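3.2. Jornada de puertas abiertas y demostración

La segunda fase del estudio se desarrolló en el laboratorio de manipulación de Kurnik durante la jornada de puertas abiertas de julio, a la que asistieron 583 visitantes repartidos en 42 grupos. Cada grupo presenció una demostración guiada por Arnel Macapagal y pudo formular preguntas al personal antes de pasar a la sala contigua. El cuestionario, adaptado de la escala de Lendus, se entregó a la salida y constaba de 4 bloques: comprensión de la tarea, percepción de seguridad, confianza en el sistema e interés por una segunda visita.

Las demostraciones se limitaron a tareas con mobiliario de oficina y objetos domésticos, con el fin de que el público reconociera la acción sin explicación previa. El operador trabajó con dos pinzas de mano, una en cada mano, provistas de marcadores visuales en blanco y negro (figura 3). Se optó por conservar la disposición habitual del laboratorio — estanterías, mesas y puestos de trabajo incluidos — y no se habilitó un escenario separado. 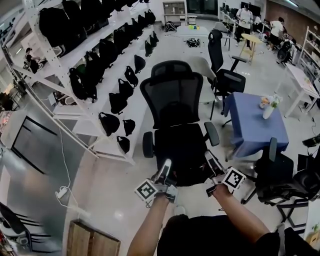
Figura 3. Demostración con dos pinzas de mano dirigidas hacia el borde inferior delantero del asiento de una silla de oficina.

Las respuestas fueron codificadas de manera independiente por Marilou Saludo y por un segundo evaluador del grupo Filley. Los desacuerdos se resolvieron por discusión — en tres casos fue necesario consultar las notas de campo — y los cuestionarios con algún bloque en blanco se excluyeron del análisis de la sección 4.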